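Posted 29th April by Thitima Chareonsuk

4.2 Recording the paddle case task on the Brophy two-arm station

Complete section 4.1 (arm homing) before starting. The operator drives both arms from the Zusetti hand controllers.

1. Lay the closed case on the table within reach of both grippers.
2. Press RECORD. Wait 2 seconds before moving either arm.
3. Bring the left gripper to the edge of the case at low speed.

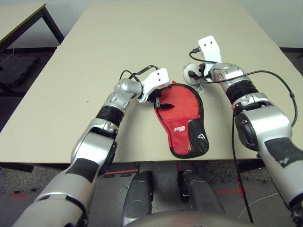 Fig. 4-3. Left gripper at the edge of the case.

CAUTION: Keep wrist cables out of the grippers' path. Stop the episode if a cable pulls tight.

4. Open the case. Hold the flap with the left gripper and keep it raised.
5. Move the right gripper to the upper end of the paddle handle. Do not close on the rubber.

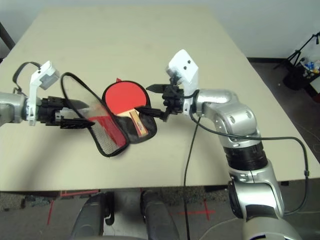 Fig. 4-4. Flap held on the left, right gripper at the handle.

NOTE: If the flap slips, regrip and continue. Episodes with more than 2 regrips are rejected by the Berkik filter.

6. For episodes that begin from the narrow end of the case, approach with the left fingers one above the other. Hold the right gripper short of the mesh pocket.
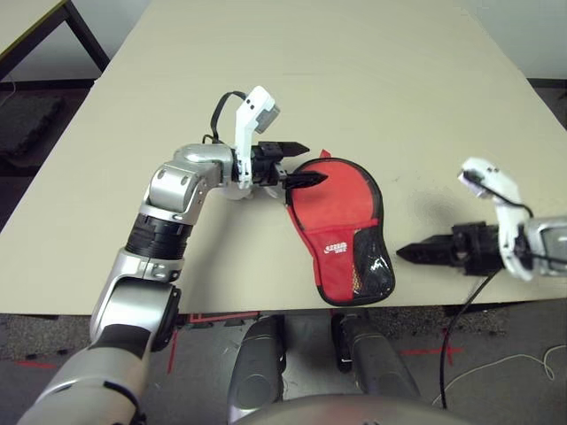
Fig. 4-5. Left fingers at the tip of the case, right gripper clear of the pocket.

7. Press STOP with both arms still. Label the episode before the next one. A full set is 500 episodes.

Comments (2)

tristby_lab: Does step 2 apply to replayed episodes as well?

m.okr: No, live recording only. The March version had that wrong. Step 6 should come before step 4 imo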